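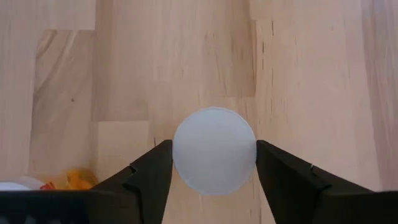
A gripper holding a white ball at one of the sorting benches.

Updates > Workplace > Thread

1/ Drovadar today publishes a short account of what automated sorting has changed for the people who work at our benches. The posts below summarize it. 7 December 2022

14 replies · 42 shares

2/ The first station began work in April. There are now 5. They pick up small, light items and place them in bins, work that was previously done by hand for the whole of a shift.

3/ No position has been removed. Thirteen colleagues who sorted full time now divide their day between bench supervision, checking and order preparation. Their pay grades were reviewed and in most cases raised.
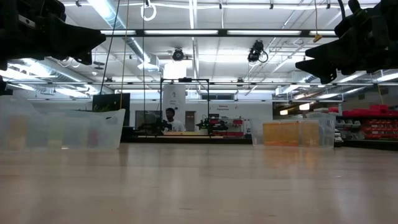

4/ Supervising a bench is a different kind of tiredness. Staff reported less strain in the wrists and shoulders, and more difficulty keeping their attention on a machine that seldom needs them. Supervision periods have been shortened as a result.

5/ Brenda Espinoza, shift lead: "I know when a person beside me is about to need help. With the arms I had to learn that again, and the training did not cover it."

6/ We accept that point. The training course has been rewritten with Hortensia Pereyra and the bench staff, and now includes two full days beside an experienced operator - paid at the normal rate.

7/ Some questions remain open. Night cover has not been agreed, and staff have asked who may stop a station without approval. Our interim answer is that anyone may.

8/ The full account is available from the staff office. Written comments should be addressed to Raphaël Langlois.

3 comments · 13 shares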